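In Defense of Owning Fewer Clothes (and Keeping Them Way Too Long)

My neighbor Higinio Xolalpa is selling everything he owns and moving to Clarkska, and last week he let me watch him go through his closet. I say "let me," but I pretty much invited myself over with a bag of chips. It took him 12 minutes. Twelve! I have spent longer than that looking for one specific gray sock.

I went home and opened my own closet and felt kind of sick, to be perfectly frank. I own 59 tops. I wear maybe the same nine of them, in a loop, and the rest just hang there judging me. 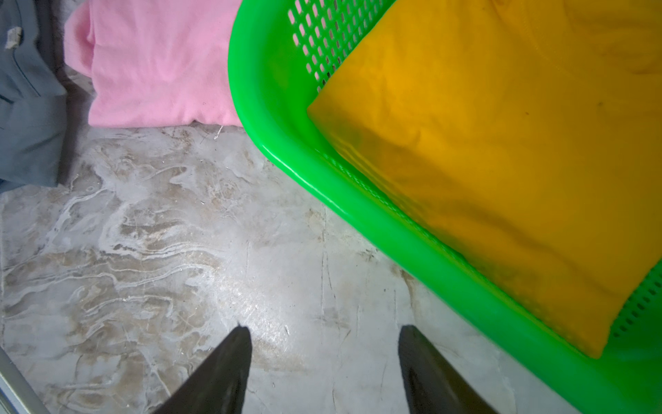 So I've been chewing on this for a few days and I think the problem is that clothes got too easy to buy. When I was a kid in Incombe we got new stuff in August, before school, and that was it until somebody had a birthday. If you tore a knee, you had a torn knee (or a patch, if my grandmother got hold of it). Now I can be half asleep in bed and own a new sweater before I've even put the phone down, and I don't remember it until the package shows up.
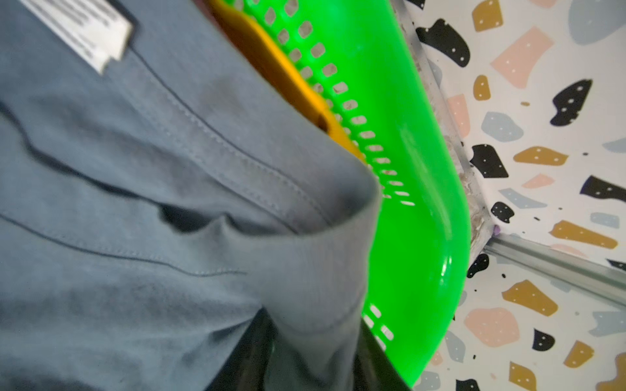 I'm not going to tell you that old clothes were all made better, because I wore some of those old clothes and the zippers were terrible. But I do think we used to look at them more closely. My grandmother would flip a thing inside out in the store and go over every seam before she'd even glance at the price. She liked two rows of topstitching side by side, like the ones crossing that blue-gray fabric, and she'd tug on them right there in the aisle while I died of embarrassment. Then she'd read the whole care label, and if it said dry clean only, back on the rack it went!

I do it now too. I'm that person.
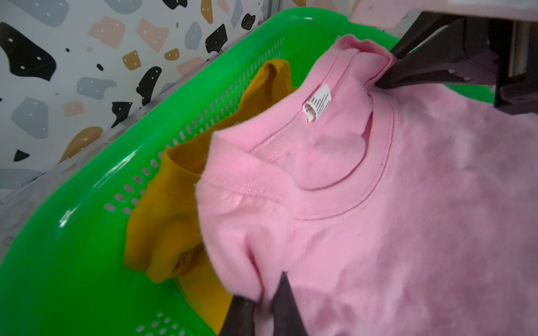 Pink tee, care label inside the collar.

The pushback I get is always about money. My friend Hermenegildo Manríquez says buying less is a hobby for people who can afford the good stuff, and he's got a point, I'm not going to pretend he doesn't. A coat that lasts ten years costs more on the day you buy it, and rent is due on that same day. But most of what I'm talking about is free. Wash things less. Hang them up instead of cooking them in the dryer. Sew the button back on this week, while you still know where the button is. I added up what I spent last year on shirts I've worn once or never, and it came to 440 dollars, which would've covered a very nice coat and lunch.

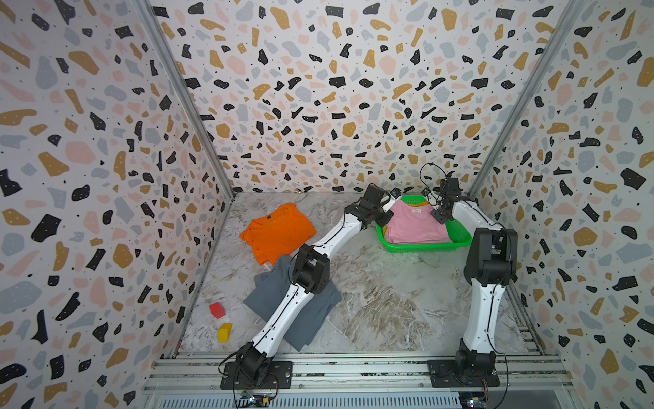

And please don't tell me donating fixes it. I used to drop off a big bag every spring and feel like a saint all the way home, and then I'd go shopping, on account of all that new room in the closet. The bag was basically my permission slip.

What I'm trying now is pretty dumb and simple. Nothing new comes in until something I already have is worn out, and I mean holes, I mean see-through elbows. I've slipped 2 times so far (one was a rain jacket and it was raining, so I'm asking for mercy on that one). Higinio thinks I should just get rid of 50 tops in one go and be done with it. I'd rather wear them out, even the orange one. I've got it on today and it itches like crazy.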